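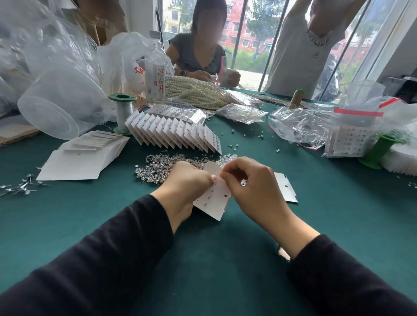 **Figure 3.** Carding stud earrings: the left hand holds the card upright while the right pushes a post through it.

### 4.2 Segmenting the insertion

Carding is a wonderful test for our contact-phase segmenter! The post is thin, the fingers hide the hole, and the two hands have to agree on where the card is. We labeled 1,160 insertions with the Vurnier tool and trained on all but 122 of them, which Siobhán Ó Briain relabeled by hand for testing.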